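Rarndale Robotics Club -- Two-Arm Bench Guide
Section 4: Setting up the backpack task

I wrote this section for new members, so if you've already done the plate task you can skim the notes and go straight to the steps.

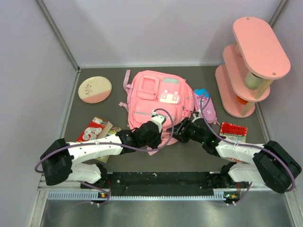 4.1 Before you power up

1. Put the backpack near the middle of the mat, front panel up, with the top pointing at the back wall. We all start from this layout so our runs can be compared.

2. Set the other things around it. The plate goes back left, the pink shelf stand back right, and the pencil case just to the right of the bag. Don't fuss over exact spots -- a little variety is good for the Pidasby software.

3. Follow each purple cable from the gripper back to the base with your finger. You want a nice loose loop at the gripper and the white ties snug along the upper link.

CAUTION: Keep your hands off the mat once the power is on. The arms can jump a bit when they wake up, and I have the bruise to prove it!

4.2 Starting a run

4. Switch on the Eletti power supply and wait for the lights on the small boards.

5. Open Pidasby, load profile 203, and hit Home. Both arms should move slowly. If one takes off fast, press the red stop button by the keyboard.

6. Bring the left gripper over the lower pocket and the right gripper to the right side of the bag. Go in at half speed the first few times.

7. Press Record, do the task, press Stop. Save it even if you goofed (I label mine "oops").

Note: If you get error 3, one of the arms has lost its connection. Power down, reseat the plug at the base, and go back to step 4.

4.3 How many runs?

Our goal for the Dong Cup in November is 1000 saved runs, and we're almost there. Four good ones per person per meeting is plenty -- after that I get sloppy, and you probably will too.

8. When you're done, park the arms, switch off the supply, and write your run numbers in the logbook.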